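This site uses cookies to remember your reading settings. Accept all / Manage. Get new sections by email when they go up: enter your address and press Sign up.

3. Fit and waste in home-cut skirt patterns

3.1 What we wanted to know

Section 2 covered the drafting. Now the cutting. Home sewers lose cloth at two points mainly: at the layout, when pieces are placed too far apart or turned the wrong way for the nap, and later when a piece turns out wrong and has to be cut again. Most of the older writing on this deals with the first kind. Easy to measure, you weigh the scraps. The second kind hides, because the bad piece goes in a drawer and comes out as a pocket lining in November.

So two questions. Does a printed layout guide cut down layout waste for people sewing at home, and does a test garment in cheap cloth cut down recutting. We had a third question on thread use but the spools were not weighed the same way at each site, so it's dropped.

3.2 Sewers and materials

45 home sewers took part, split between the Prusbridge group and the Grititberg group. Everyone had made at least one skirt with a zipper before. Nobody was paid, but they kept the skirt and whatever cloth was left over. Age was not asked. Years of sewing was asked, and the answers were all over the place, from a single winter to most of a lifetime.

Each person got the Brouwer four-gore skirt pattern, which has 4 main panels plus a waistband and a facing. Paper, not tissue. The paper version was picked because tissue tears when it's traced more than once, and we needed the pattern back in one piece for checking. Cloth was a plain weave cotton, midweight, washed and pressed before it was handed out. A strip of the same cotton was kept back from each bolt for shrinkage checks.

The layout guide was the Nitico sheet, printed both sides, showing where each piece goes at three cloth widths. Half the sewers got it and half went by the pattern envelope alone (well, near enough half, the number is odd). Within each half, some made a test garment first and some did not.

3.3 Procedure

Sewers worked at home, own scissors or rotary cutter, own table or floor. Floor was common. We asked them to do the following and write down the time at each stage:

Lay out all pieces before cutting any. Mark the grain with chalk. Cut. Bag every scrap bigger than a thumbnail. Sew to the order in the pattern. Bag any piece that was cut and then not used, seperate from the scraps.

The seperate bag turned out to be the hard part. Several people put recut pieces in with the scraps out of habit, and these had to be picked out afterward by shape. A gore panel is easy to spot. A facing is not, and some facings were surely missed — so recutting of small pieces is undercounted in what follows.

Scrap bags were weighed on the same kitchen scale at both sites. The scale reads to the gram and was checked against a 100 gram weight at the start of each session. Bags were weighed twice, on different days, and the two readings averaged. Damp was a worry with cotton. Bags were left open overnight in the sewing room before weighing.
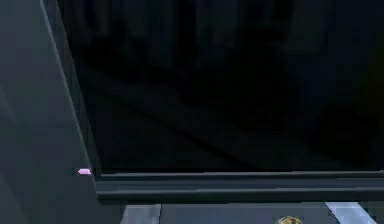

Page last changed: 09/04/2021

Figure 3. Computer-rendered view: gray side panel with a pale edge strip, near-black panel to its right.

3.4 Layout waste

Sewers with the guide left lighter scrap bags than sewers without it. The gap was wider at Grititberg, where the bolts were the narrow width and there is less room to go wrong before you run out. At Prusbridge the cloth was wide and a careless layout still fit, so the guide had less to do.

Not everyone followed the guide. Two habits kept coming up in the notes. First, people moved the waistband. The guide puts it along the selvage, full length, and a lot of sewers don't like a waistband cut there, they say it puckers in the wash. So it went crosswise in the middle and ate up a chunk of cloth. Second, people left a wide gap between gores for a deeper seam allowance, in case. In case of what was not always said. Usually it was hips.

Years of sewing did not track with layout waste in any way we could see. Some of the longest-sewing people had the heaviest bags. From their notes this was partly choice: they wanted the offcuts in one good-sized piece, for a bag or a child's collar, and cut with that in mind. By weight this counts as waste. To them it doesn't. Any later study should ask what the scraps are for before calling them scraps.

3.5 Recutting

The test garment did more here than the guide did. Sewers who made one first recut fewer panels in the good cloth. Nearly all recuts in the other group were at the waist and hip of the side gores, which is where the Brouwer draft assumes a curve that plenty of bodies don't have. Same fix each time, let out the hip, take in the waist, and it's the fix a test garment shows up in the first ten minutes.

But the test garment uses cloth too. If the test cloth is counted, total cloth used went up for most people. If it is an old bedsheet that was going for rags anyway, it went down. We count it both ways in the tables at the back, since there's no honest way to pick one. The sewers themselves were split. One wrote that she'd sooner lose a gore than sew the same skirt twice, and that seems fair.

A few of the recuts had nothing to do with fit. Cut on the fold when it should not have been. Cut two left sides. A cat is mentioned.

3.6 Limits

One pattern, one cloth. A four-gore skirt is a forgiving thing and results for trousers would likely look different. Plain cotton has no nap and no print to match, so layout waste is low to begin with. Stage times were written down by the sewers and some of these are plainly made up after the fact, all ending in a five or a zero. We don't use them beyond a general sense that test garments take an evening.

Also the guide was new to everyone. A second skirt with the same guide might go better, or people might stop looking at it. Section 4 takes up the repeat round, same sewers, with a lined skirt and a striped cloth.

Comments (4)

gathered_and_gored: The waistband thing is so true, I have never once put it where the sheet says. Mine always ripple on the selvage edge.

hemline77: would like to see this done with corduroy. Nap is where I lose all my cloth

Reader: Is the narrow width layout the same for the longer version of the skirt? I'm at the cutting stage and stuck.

bobbinbox: Typo in 3.3, separate is spelled wrong (twice). Good read otherwise, looking forward to the stripes.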